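Denow Opens Application Period for Shared Laundry Rooms in Mustcombe

MUSTCOMBE, January 15, 2023 — Denow, which fits out and runs laundry rooms for apartment buildings, is now taking applications from building owners in Mustcombe. The company will equip 60 rooms under the new program, with the first due to open in July.

Each room will have top-loading washers, a folding table and a drying rack. Residents pay by the load with a card or coins. Owners pay no setup fee and sign a contract of two years.

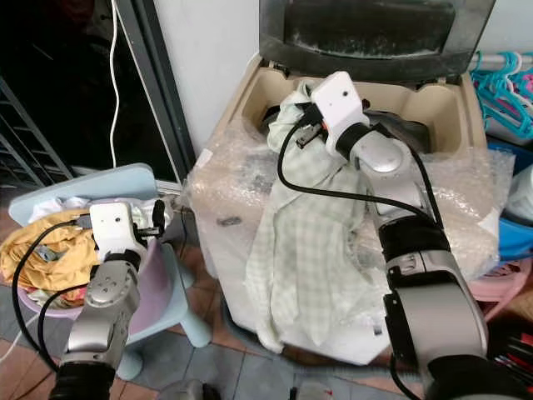
A checked cloth at a top-loading washer partly covered in bubble wrap.

The program grew out of a trial at the Clernard apartments, where Denow replaced the old basement machines last year. Residents there were asked what they wanted from a laundry room, and 96 households answered. Most asked for longer hours and machines that get fixed quickly. Denow now keeps its rooms open from early morning until late evening and sends a repair worker within two days of a call.

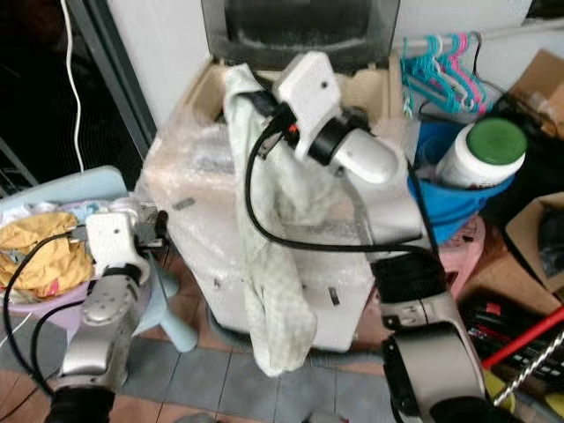 Jiahui Cao said the longer hours mattered more to her than the price of a wash, and that she would like to see a second drying rack before winter.

Machines and spare parts will come from Ye, the supplier used at Clernard. Washers are delivered wrapped and are leveled and connected on site. Old machines are hauled away the same day at no charge to the owner.

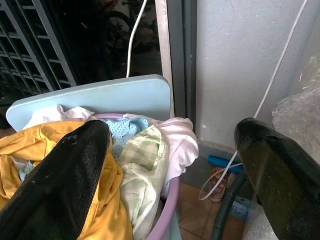
Buildings with up to 100 apartments can apply. The room must have a floor drain, a cold water line and a door that locks. Owners who are not sure about their plumbing can ask for a free visit before they apply — the visit takes less than an hour. 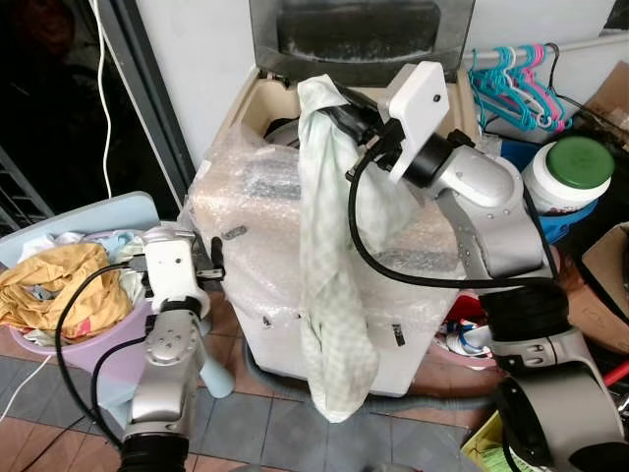 Applications are handled in the order received. Forms are available from the Denow office in Mustcombe or by mail. Owners should include a floor plan of the room and the name of a contact person for the building.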